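Teaching by remote control: gripper tilts the bottle too far before it gets to the cup
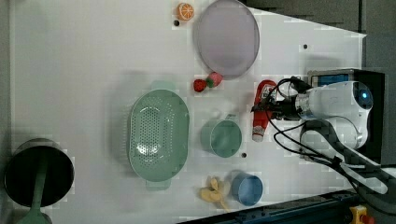
Ketchup bottle in the gripper, green cup next to it

Noémi Balogh
Jun 6, 2023
I'm recording a pouring task by remote control, toy kitchen set on a white table. On playback the arm tips the bottle early, short of the cup. I have 17 recordings and they all do it. Is it me or the settings?

Joscha Ostermann
Check the delay between your hand controller and the arm. Mine was bad until I lowered the smoothing in Wiretora. Also split the task in two - carry, stop, then tilt. Record a short pause at the stop so the two parts don't blend on playback.

Etelka Borbély
Had the same thing. Move the other toys away and try again.

Béla Dobos
I wouldn't clear the table if you want it to work with clutter later. Do what Joscha says first. If it still tips early, delete the 17 and start over, old ones will drag the new ones down.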